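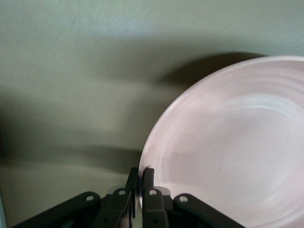

TRASTVILLE, Dec 1, 2022 — A robot arm built in a shared workshop on the edge of town is being pitched as kitchen help for people who have trouble with their hands, and its makers want money from the city to build more of them. The arm, called Filip, is the work of members at the Felberg workshop. They say it can clear a table and put the dishes away. On the evidence so far, it can hold one. Its black gripper closes on the rim of a pink plate with two upright fingers, one against the inner face and one behind, and keeps the plate nearly upright in front of a pale green background. That is a harder grip than it looks, and the members are proud of it. It is also a long way from a working kitchen.

The group has applied for a $3000 grant from the city's small projects fund, on top of $1000 it says members have already put in. A decision is not expected until April.

Safta Ilie, who leads the build, said the application asks for enough to finish Filip and make a second arm that could be lent out to homes.

"People look at it and say, it's slow, it's only a plate," Ilie said. "Fine. Washing up is plates. If you have bad wrists and it does the plates, you are better off than you were."

The first arm was built on weeknights, with most of the plastic parts printed at the workshop and the motors bought used. A small camera sits at the wrist, looking out past the fingers. Ilie said the camera view is what the arm's software works from, and that the group chose to put it there after an earlier one, mounted on a shelf, kept losing sight of the dish whenever the arm moved in front of it.

How well any of this works is hard to say. The application claims 185 successful plate pickups. It does not give the number of attempts. Asked for it, Ilie said the group had not kept a full count in the early months and did not want to guess.

"We wrote down the good ones first," Ilie said. "Then somebody pointed out that was a bad way to do it, and we changed the sheet."

The new sheet was not included with the application, and the workshop had not shared it by the time this item was posted.

There are other gaps. The application talks about "dishes" all the way through, but the log attached to it covers only plates. Cups are mentioned in one line, under future work. Silverware does not come up. Neither does water, which seems like a large thing to leave out of a plan about washing up. Ilie said the current arm is for dry dishes and that the joints would need covers before it went anywhere near a sink.

Plates are a reasonable place to start. They have a thin edge for two fingers to close on, and most households own a stack of them that match. They are also awkward. Grip a plate at the rim and all its weight hangs off to one side, so a small slip at the fingers turns into a big swing at the far edge. Ilie said the group spent most of the summer on that one problem, trying different finger pads and different squeeze settings, and broke a fair amount of secondhand dishware along the way.

None of that settles whether the city should pay for it. The small projects fund has mostly gone to things like bike racks, a seed library and a ramp at the community hall. Those were cheap, and residents could use them the day they were done. A loaner robot arm needs someone to bring it over, bolt it down, set it up for that kitchen and come back when it stops working. The application gives one sentence to all of this and says members "will provide support as available."

Safety gets a little more space, though not much. The arm has a stop button on a cord. The application says the motors are too weak to hurt anyone, but does not say how that was checked, and it does not discuss what happens to a plate already in the fingers when somebody hits the button. Ilie said the gripper is meant to stay closed when the arm stops, and that it has done so in the workshop. In the case of a power cut, Ilie said, the plate would "probably come down."

The workshop has been here before. Two years ago it showed off Mustach, a rolling floor brush that was supposed to sweep the building's long hallway on its own every night. It was named for the bristles on its front, and it got a good deal of friendly attention, including on this site. It ran for 5 weeks. Members now say the wheels wore out and the person who understood the steering code moved away. The machine is on a shelf at Felberg with its battery removed.

Ilie was not part of the Mustach build and called the comparison fair but incomplete. The code for Filip is kept where all the members can get at it, Ilie said, and more than one person has rebuilt the gripper from the drawings.

"I would rather be asked about it now than after," Ilie said.

Some of the confusion may come down to the wording. A flyer taped up at the library calls Filip "the robot that does your dishes." Ilie said the flyer went up before anyone on the build had read it, and that a new version would say something closer to "a robot that can pick up a plate." As of this week the old one was still on the board.

The workshop is offering to show the arm to anyone who asks, and says visitors may bring a plate from home to try in the gripper, at their own risk. It is worth taking them up on that before the fund makes its choice, preferably with a plate the members have never seen. A run with a dinner plate, a chipped saucer and a greasy one, with every miss written down, would tell the city more than the whole application does now.

Comments on the grant request can be left at the city clerk's counter or sent through the fund's page. The full application, including the pickup log, is available at the counter on request.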